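Planow Flower Delivery: Frequently Asked Questions

When must an order be placed?
Orders received by 16:00 are delivered the next working day. Addresses in Ovosthorpe are also served on Saturday.

Can red tulips be ordered as single stems?
Yes. Fresh and artificial tulips are sold singly or in bunches. A vase may be added at checkout.

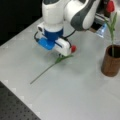
Ibsa Gebreyes asked whether a card could be sent with a single stem, and was told that it could, at no charge, up to 143 characters.

May an order be changed?
Changes are accepted until dispatch. Please quote the order number.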